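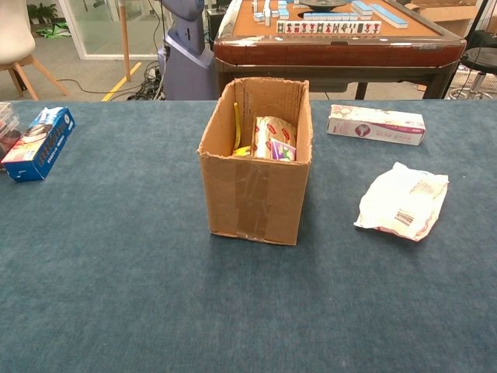

Skiro Station Purchasing Dataset, README

Contents
1. Purpose
2. Files
3. Column definitions
4. How the lines were built
5. Known gaps
6. Corrections and contact

1. Purpose

This package holds the equipment purchasing and planning records for the Skiro tabletop manipulation stations at the Jerdale site. It covers quotations received, orders placed, deferrals, and the forward plan to the end of the second fiscal year. It was assembled so that the Prurnura site could cost its own stations without asking for every invoice again.

The records cover hardware, furniture, cabling, floor marking, consumables and task objects. Salaries, rent and power are excluded. Sensor recordings from the stations are a separate release and are not described in this file.

2. Files

lines.csv: one row per purchase line, 1102 rows, UTF-8, comma delimited.
quotes.csv: supplier quotations, including those not taken up. Joined to lines.csv on quote_ref.
plan.csv: forward plan by station and by fiscal quarter.
objects.csv: task object catalogue, with replacement interval.
CHANGES.txt: corrections by revision.

The current revision is dated November 30, 2018. Earlier revisions used semicolons as the delimiter and should be discarded.

3. Column definitions (lines.csv)

line_id: integer, unique, never reused.
station: station code, or SHARED where the item serves more than one.
category: one of ARM, BASE, COMPUTE, CABLE, FURNITURE, FLOOR, OBJECT, SPARE.
description: free text as entered by the buyer. Spelling has not been normalized.
unit_cost: Canadian dollars, before tax, freight excluded.
freight: Canadian dollars. Blank means the freight was bundled by the supplier. It does not mean zero.
status: QUOTED, ORDERED, RECEIVED, DEFERRED or CANCELLED.
lead_days: calendar days from order to delivery at the dock. Blank for anything not yet received.
approver: initials.

4. How the lines were built

Capital items carry a threshold of $3000 per unit. Anything at or above the threshold requires two written quotations and appears in plan.csv at least one quarter before the order. Items below it are charged to the operating budget of the station concerned.

Task objects are handled differently. Packaged groceries, boxed goods, wrapped snacks and mahjong tiles are bought at retail, and each station has an allowance of $300 per quarter. Cartons and soft packs are treated as consumable; tile sets are not, and are carried as FURNITURE when purchased together with a table. This is inconsistent with the OBJECT category and will be left as is until the next budget cycle, as changing it would shift totals already reported.

Table coverings are costed per station under FURNITURE. Carpet-type covering was specified for the tabletop stations, with a replacement line every second year. Floor marking tape is under FLOOR, charged by the roll.

Cable management was under-budgeted in the first plan. The CABLE category held only replacement leads, with no allowance for floor covers or trunking. A revised line was added in March. Sites planning from this dataset should use the revised figure in plan.csv and ignore the rows flagged superseded.

Lead time for mobile bases is entered in plan.csv as 120 days. This is a planning value, set by Dumlao as integrator, and should be replaced with a site's own quotation once one is in hand.

5. Known gaps

Spare parts drawn from Dumlao's stock before the service agreement was signed have no unit cost.
Chairs, stools and shelving transferred from the old office appear with unit_cost of 0.00 and should be excluded from any per-station average.
quotes.csv does not record the validity period of a quotation. Several had lapsed by the time the order was placed.
Exchange rates are those on the invoice. No conversion back to the supplier's currency is provided.
Disposal and return freight are not budgeted anywhere in plan.csv.

6. Corrections and contact

Send corrections to Yuxi Kong, Jerdale purchasing desk, quoting the line_id and the revision date. Corrected rows keep their original line_id and are listed in CHANGES.txt. Requests for scanned invoices should go through the same desk; supplier account numbers are removed before release.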